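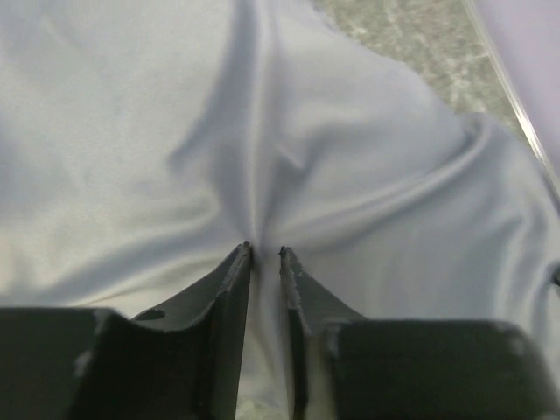 Mirela Seixas wrote in after the last edition to ask when a machine will change her bed for her, and she said she would settle for one pillow. Good question, Mirela! Her letter went straight into this section, which is all about pillowcases.

Section 7. Running the pillowcase job

Can a pair of arms do this chore yet? Partly, and we think the part they can do is wonderful to watch. Expect slow going, a few dropped corners, and some cases that go on beautifully.

Before you start

1. Bolt both arms to the front rail and tighten by hand, then with the key.
2. Clear the floor panel of tools and loose screws.
3. Open Husto on your computer and load the Amach bedding routine.
4. Set the grip force to 20. Go up in small steps if the cloth slips.

Note: Thin, slippery fabrics are the hardest. Start with plain cotton if you have it.

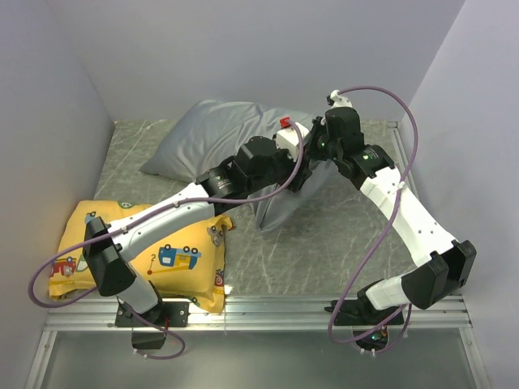 Choosing what to practice on matters more than any setting in the menu. Soft things never lie the same way twice, so give the arms some variety and let them surprise you. A plain gray pillow and a yellow one printed with cartoon trucks make a nice pair, and you can tell them apart at a glance when you look back through your runs. Keep the cables in wide loops, with enough slack for a full reach.

Running the job

5. Lay the case flat with the open end toward the right arm.
6. Press Start and step back from the rail.
7. Let the routine finish, even if the first grab misses. It will try again.
8. Save the run with a short comment. Husto keeps up to 256.

Caution: Keep hands, hair and sleeves away from both arms until the routine has stopped. Use the stop button before you reach in to free a caught hem.

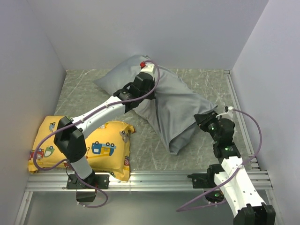
Figure 7-3. Pillow partly inside the gray case, right gripper at the corner.

If a run stalls

Stop, smooth the cloth, and go back to step 5. Vilgot Forsberg logged 100 runs on one case before he touched the grip setting, and his notes are in the next section. Read them before you change anything else.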